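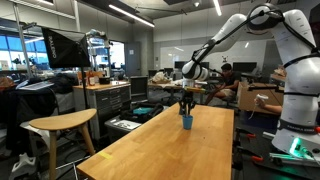

Hi Dagmar, January was mostly a month of recipes for us, and I'm happy to say the Murín oral history cookbook has finally started to feel like a book! We now have 15 family recipes typed up and checked with the people who gave them to us, plus the long plum dumpling interview that Natália did in two sittings. The trouble is still measurements. Half our cooks measure with whatever cup they grew up with, and when one of them says "a cup of flour" she may well mean a small one of her own, and no two families seem to own the same size. So we've started asking everyone to pour their cup into a kitchen jug while we're there, and we print the grams next to the original wording. It slows the visits down, but I like how the pages look with both.

**Interviews**

Libor did three more visits this month, all in the upper village, and came home with far too much cake. The one with the retired baker is my favorite so far – she talks for a good ten minutes about sourdough before she ever gets to a recipe, and I'd like to keep nearly all of it. One family asked us to leave out a grandmother's last name and we've done that everywhere, including the audio labels.

**Money**

We've spent $463 of the travel and supplies line, mostly gas, batteries for the recorder and a second jug (the first one got left on a stove, my fault). Nothing has come out of the printing line yet. Stilodum quoted us for 200 copies with a sewn binding, and the price is good only if we send final files by the end of April. Norbert would rather have a spiral binding so the book lies flat on a counter. I go back and forth on it, to be frank, and would love to hear what you think before we answer them.

**Running late**

The translations are behind. Godfrey has finished the soups and is partway through the breads, but the older dialect words are eating up his evenings, and I didn't plan enough hours for that. I'd like to move the holiday chapter to March, if that's all right with you. The index can wait until the page numbers are settled anyway.

I've put two sample chapters in the shared folder, soups and dumplings. Please scribble all over them!

Libor is going back to the baker next month for the poppy seed roll.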